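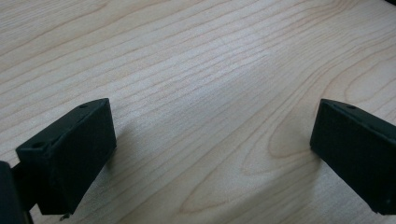
Looking After a Pale Wood Tabletop

Light wood shows less dust than dark wood, but it shows grease, tea and ink a good deal sooner. The notes below are for an ordinary indoor table with a clear finish. Oiled or waxed tops need different care, so check what you have first.

Daily wiping

Use a soft cotton cloth, wrung out hard. Wipe along the grain, then go over it again with a dry cloth. Skip the spray polish. It leaves a film that catches crumbs and makes later repairs harder.

Sticky spots

Put 3 drops of dish soap in a bowl of warm water. Lay the damp cloth on the spot for a minute and lift it off. Don't scrape with a knife. Aatos Keskinen in Stiltby uses the edge of an old library card, and that works on dried jam and candle wax.

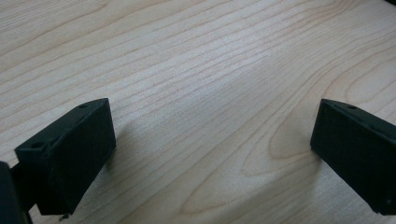 Scratches should be dealt with before they collect dirt. Rub fine ones with a very fine pad, using light strokes and no circles. Follow the grain where it runs in long streaks. Where it bends into nested arches, as on the right half of this top, work in short strokes and change direction as the lines do. Look at the table from a low angle toward a window when you check your work. Wipe off the dust and touch up the finish with a small brush.

White rings

Leave a fresh ring alone for 24 hours. Many fade without help. If it is still there, try a warm iron over a folded dish towel, 5 seconds at a time, no steam.

Sun

Pale wood yellows under a window. Move table mats and bowls every couple of weeks so you don't end up with light patches. In July we keep the blind half down from 11 until the sun is off the table.

Felt pads

Replace the pads under lamps and vases when they go flat. Grit gets pushed into old felt and scratches the finish.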